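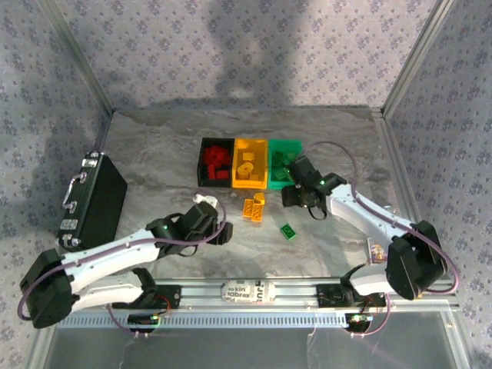

Sorting by color: red bricks in the black bin, yellow bricks in the translucent one.

Tratby 3934 Drawer Cabinet Review
By Pin-yu Poon
Jan 27, 2022

Small open bins work fine for toy bricks until you have more colors than shelf space. We passed that point last year. The bins had spread from the playroom into the hall, and every one of them had to be picked up before the floor could be swept. I wanted one piece of furniture that would hold the whole collection and could be closed.

The Tratby 3934 is a steel cabinet with 21 plastic drawers. It stands 46 inches tall and costs $229. I bought mine at full price and have used it every day for two months.

Assembly

The cabinet comes in one flat box that two adults can carry up a flight of stairs. I would not try it alone. The side panels, back and top are held with the same size of screw, so there is no sorting through little bags of hardware. The instructions are drawings only and are mostly clear. The exception is the drawer runners, which have a left and a right that look nearly identical. I put four of them in backward and had to take them out again. The left ones have a small notch at the front end. Once I noticed the notch, the rest went quickly.

You need your own screwdriver. A wall bracket is included, but the wall screw is not, and you should use the bracket. With the top drawers full and pulled out, the cabinet will tip forward. Mine is screwed into a stud.

The drawers

There are three sizes. The top rows are small and shallow, good for round pieces, hinges, wheels and minifigure parts. The middle rows are the ones we use most. The bottom row is deep and takes loose plates and the bulkier bricks.

The drawers slide well when they are half full. Filled to the top, the middle ones catch on the rail above, and a brick standing on end will jam the drawer shut. I now fill them to two-thirds. That means the cabinet holds less than I planned for when I measured.

Each drawer has a stop at the back, so a child can pull one all the way open without dropping it. To take it out you lift the front edge and pull. My eight-year-old can do this. My five-year-old cannot, which suits me.

The drawer fronts are clear. I thought this would be the best part and it is useful, but clear fronts show only what is against the front. A drawer of dark gray looks a lot like a drawer of black in the evening. We added labels. The cabinet comes with a sheet of paper ones that slide into a slot, and the slot is loose enough that several have fallen out. I switched to label tape.

Color or shape?

We started with one color per drawer and changed most of it within two weeks. Color looks tidy and is quick for cleanup, and kids can do it without being told twice. Finding a single small piece in a drawer of all one color is slow, though. Now the common bricks are sorted by color and anything unusual is sorted by shape. If you are setting up a cabinet like this, leave a few drawers empty at first.

We also kept some small bins for building. The drawers are heavy to carry around, and a bin is easier to have next to you on the floor.

Compared with the others

Before buying I looked at the Koltitz cabinet at a friend's house. It is wood, it looks better in a living room, and the drawers run more smoothly. It also costs much more and has fewer of them. The Choi rolling cart is cheaper and easy to move, but its trays are open at the top, so dust gets in and so does the cat. I owned one for a year and it is now in the laundry room holding cleaning supplies.

Problems so far

One drawer arrived with a crack in the corner. I ordered from Lellosus, and they sent a replacement in nine days without asking for the broken one back. The gray paint has chipped in one spot near the bottom where the vacuum hits it. The cabinet is also loud. A drawer of bricks closing against steel can be heard through the wall, and I stuck felt pads on the back stops to quiet it. They helped a little.

Would I buy it again?

Yes, for a collection that has outgrown bins and has a wall to stand against. For a smaller collection I would stay with bins, and I would not buy this for a rented room where you can't use the wall bracket.

Rating: 4 out of 5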